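Julura Notes for Android: my review after one month
Posted on Dec 25, 2020 by Walid Chidiac

I was looking for a simple notes app for my phone for a long time. The one I used before became slow after each update, and in the end it asked me to pay only for making a second folder. A colleague, Catalina Villalba, recommended me Julura Notes, and I have used it every day for a month now.

The installation is quick and you do not need an account to begin. This I liked very much. You open the app, you press the plus sign and you write. If you want to have your notes on a second device, then you must register with an e-mail address, and the confirmation message came to me after some 15 minutes, so please be patient and look also in the spam folder.

Writing is comfortable. The letters are big enough, the keyboard does not cover the line you are writing, and you can make lists with boxes to tick. There are seven colours for the folders. I use green for shopping, yellow for the house and blue for my work, the others I do not need.

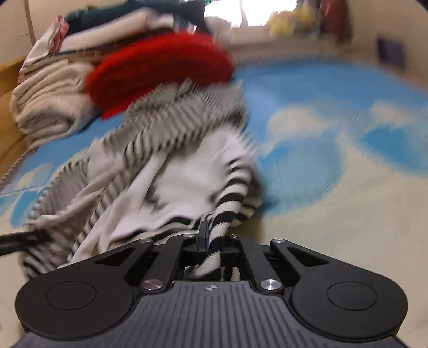
The search is the strongest part in my opinion. I moved 84 old notes into the app and it finds a word in any of them while I am still typing it. It also finds words with accents when I type them without, so "Dominguez" brings me the note about Domínguez too. My old app could never do this.

Now the weak points. Reminders sometimes come late, especially when the phone is in battery saving mode. You can change this in the phone settings, but the app should tell you so at the first start. The widget for the home screen exists in one size only and it is too small for a long list. I also miss a lock with fingerprint – there is only a code with four digits.

The free version allows 70 MB of attachments. For text this is more than enough, but if you save voice recordings it will be full quite soon.

I wrote to the support about the late reminders and received a polite answer the next day from Sieglinde Fröhlich. She wrote that a correction is planned for April. I will keep the app until then and write a few lines under this review when the update has arrived.

My rating: four stars out of five.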